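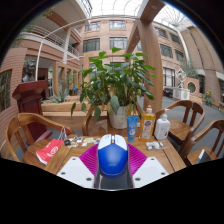 Fidstead, 7/13/25

Clearing and Setting Out: notes for Session 5
The table that collects things
Tutor: Selina Ortner

Welcome back! Last session was cupboards, and cupboards are easy in one respect: you can shut the door on them. Tables are much more fun. A table is the one surface in a home, a café or a shared office that everybody uses for everything, and by the end of a day it will have picked up a bit of each person who has passed. I love a cluttered table. I love clearing one even more.

Keep these notes by you for the practical. There's space on the back for your own plan.

1. Start with the families

Before you pick anything up, say out loud what families of things you have. By a family I mean things that live together when they are at home, wherever they happen to be now. A blue and white computer mouse belongs with the desk family, even when it turns up in company with a squeeze tube, a pump bottle and a red paper bag. The tube and the bottles are a family of their own. The plant is a family of one (more on plants below, I have a lot to say about plants).

People who did Session 2 will remember we sorted the sewing drawer by size first and got into a dreadful muddle. Size tells you which box a thing fits in. It doesn't tell you where somebody will go looking for it.

For a mixed table like ours, these families will cover nearly everything:

Desk things: mouse, chargers, pens, cards with something written on them.
Bottles and tubes: anything with a cap, a pump or a nozzle.
Bags and string: carrier bags, paper bags, gift bags, ribbon, ties.
Packets: opened or unopened, with whatever is in them.
Wrapping: the bits that are left when the packet has done its job.
Living things: plants, cut flowers, the avocado stone someone is being hopeful about.

You'll want to add a "don't know" family. Please do, and give it a saucer. A saucer fills up quickly and then you have to deal with it. A shoebox can go on for years.

2. What stays put

Now the part I get excited about. Most people clear a table by taking everything off and then wondering what to put back. Try it the other way and choose one thing to stay exactly where it is. It becomes your fixed point and you work round it.

On a wooden table with a big leafy plant in a white ceramic pot near the middle, I would choose the plant every time. Broad green leaves standing well above the table give the whole thing a shape, and they look glorious against a warm honey-brown top. Leave it alone until everything else has gone, then lift it once, wipe underneath, check the base of the pot and put it back. One lift!

Things to look at when you do lift a pot:
is there a saucer or mat under it
is there grit on the base that could scratch the wood
are any leaves brushing against the backs of chairs
can two people see each other across the table once it's back

That last one matters if the table is for eating or talking. If the leaves are in the way, slide the pot towards an end. I wouldn't take it off the table altogether, though Warden students have argued with me about this and I enjoyed the argument.

3. Bottles: the row and the tray

Bottles like to stand in a row. Look at the light blue tube, the yellow bottle with the orange pump cap and the white pump bottle beside the plant: three containers, three heights of fuss. A row is a perfectly good start. You can see every label and nothing gets knocked over when you reach for the one at the back.

What a row doesn't do is move. The moment you want to lay the table you've got three trips to make, or one brave trip with a bottle under your chin. So put the row on a tray. I use a Rollell tray in class, the shallow one with the rolled lip, but a baking tray or an old picture frame with the glass still in will do beautifully. Tray down, bottles on, labels facing the way you'll approach.

Then read the labels. Read them properly, with your glasses on if you wear them. Don't go by the colour or the shape, because a pump cap can be on hand soap, hand cream, sun lotion or something for the floor. Any bottle you can't identify from its label goes in the "don't know" saucer (or next to it, if it's a big one) and doesn't go near food.

Pumps: turn the head to the locked position if it has one.
Tubes: cap tight, stood on the cap if the cap is flat.
Drips: wipe the bottle before you wipe the table.

4. Flat things and the trouble they cause

Flat things hide things. A paper bag lying on its side looks like one object and may be three, so feel inside before folding. Every group I've taught has had somebody find a receipt, a key or a rather good biscuit.

To fold a paper bag with handles or string:
Empty it and run a hand into the corners.
Push the sides in along the creases it already has.
Fold the base up flat.
Lay the handles down over the front so they don't catch.
Fold in half if it will go without a struggle.

If there's a loose loop of string close by, check whether it's part of the bag before you decide what to do with it. Loose string gets wound round two fingers, tucked through itself and put in the bag family. I keep all mine. I'm not asking you to keep all yours.

A bright bag with a nice printed circle on the front is worth saving for a present. Be kind to the red ones, they crease white at the corners if you press too hard.

5. Packets, scraps and cards

Small things in the middle of a table take longer than all the big things put together. I'd always believed this, and then the Urrutia group kept a tally through their whole September block, and it was wonderful to see it written down. They handled 3,399 items on shared tables. Of those, 2,173 were small enough to close a hand round. I've had it pinned above my desk ever since!

So give the small things their own turn, after the bottles and bags have gone and you can see the wood. Work with two hands and two destinations. Left hand holds a bowl for wrapping. Right hand picks up. Anything with something still inside it goes to the packet family, and anything empty goes in the bowl.

A clear packet is a gift to the sorter as you can see there's something in it. White paper packets are sneakier. Pinch each one. If it has any body to it, it's still a packet. If it's flat, turn it over and look again before it goes in the bowl.

Cards get read on both sides. A pale card left among scraps of wrapping is just the sort of thing that gets swept up by mistake, and it might be an appointment, a loyalty card or somebody's phone number. Cards go with the desk things until somebody claims them.

And small black objects! Caps, clips, adaptors, bits that have come off other bits. I have a soft spot for these. Don't guess. Saucer.

6. Chairs

Chairs come last but they count. A table isn't cleared if you can't sit down at it.

Wooden chairs with curved backs are lovely to sit in and slightly awkward to push in, particularly the kind where the back sweeps round into an armrest. Check whether the arms go under the table top or knock against it. If they knock, leave a hand's width of space and line the chairs up with one another instead. It will look deliberate, and the edge of the table will thank you.

Run a cloth along the top of each curve while you're there. Look on the seats too. Things migrate from tables to chairs when people are in a hurry to make room, and I have found my own scarf that way more than once.

7. Wiping down wood

Dry cloth first to lift the crumbs, always with the grain. Then a cloth that's been wrung out hard, then the dry one again. No puddles. If you're not sure what finish a table has, test a corner underneath before using any product on it.

Go round the plant, lift it, do the patch underneath, put it back. You've earned that bit.

Practical task

Work in pairs. One sorts and the other keeps the list, then swap at the plant. Write down:
the families you found
your fixed point, and why you chose it
anything that went into the saucer
where each family is going to live after today

I'd much rather see a messy, honest list than a beautiful one. If the two of you disagree about where something belongs, write down both answers and we'll take them up together at the end of the session.

For next time

Pick a table you use every day and leave it alone until evening. Then do the families out loud, even if the cat is the only one listening, and write them down before you move a thing. Bring the list with you, and a tray if you have one you're fond of. We'll be looking at windowsills, so plant people, get ready!

Spare copies of the Session 2 notes are in the blue folder by the door at Warden. Please take one if you missed it, and sign the sheet.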